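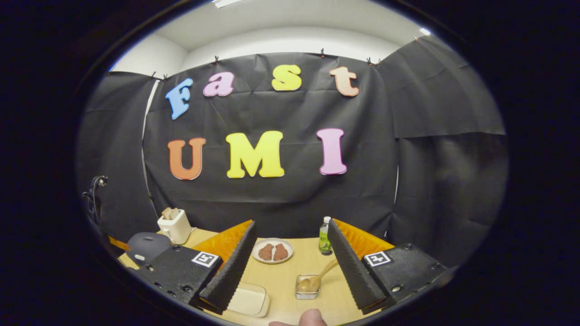 Foam letters up on the black cloth, toast in, cookies out.

Search this diary
Enter keywords
Go

2019-02-21

Quick one, got to be out the door by 8 and haven't found my other shoe.

Letters are UP. Seven of them, Fast on top and UMI underneath. Pink a, yellow s, the t a sort of peachy orange. The F leans a bit. I've looked at it so long I now think the F is right and the wall is wrong. Leaving it.

The cloth was the real job. Black shows every fold and this has been in Marisol's cupboard since June, so it came out like a road map. Creases all over. Asked Florian did he have a steamer, he said yes, then he said no, then he said his mum has one in Gurnness. No use to me. So it's creased. Side bits hang how they like. Clipped the middle along the top with the little black clips and ran short of patience, which is why there are two nearly on top of each other up in the right corner. Should move one. Won't.

Pins were the other thing. Bought the cheap ones first, too short, went through the foam and then nothing left to go in the cloth. Back to Eberhard for long ones. Whole box of 1000, only size they had, so if anyone needs pins for the rest of their natural life. Pricked my thumb twice. Zhuoran did the bottom row becuase she's got the eye for it, and the bottom row is better than mine, I'll say that here and not to her.

Then starving. White toaster on the table, two slices in. Aurélien reckons toast under a banner is not catering. There's also cookies, I said. Two on the plate, both wonky, neither of them properly round. Recipe is the oat one off the back of the Plernen bag, less sugar than it says, more butter than it says. Oven in that kitchen runs hot on the left so next batch I'm turning the tray at six minutes and not going off to answer the phone.

Jonas rang while I was up the chair (of course). Wants to know can we do a second set of letters for the hall. Told him ask me after the weekend. Foam came to less than I thought but the glue was dear, and I never did find out where the craft knife went. If it's in the bag with the offcuts somebody is going to lose a finger. CHECK BAG.

Things for tomorrow while I remember:
- small plates, borrow from Marisol
- butter, jam (not the fig, no one had the fig)
- iron for the cloth?? or a damp towel and hope
- ring Wuvix re the table hire, they still have us down for one and we said two
- the bread bin, bring it home

Arms ache from reaching over my head. Slept badly too, the people upstairs at it with the furniture again until gone one. Might write them a note. Might not, I wrote one last time and then had to meet them on the stairs for a month.

Aurélien wants the pink a when it's all over, for his little one's door. She's an Alice so it works. Told him he can have it if he takes the cloth down and folds it himself, properly, over a hanger. He went quiet.

Found the shoe. Under the coat. Going, more tonigt if I'm not asleep.

Filed under: Daily bits, Making & mending, Kitchen

Contact | © All entries belong to the author | Back to top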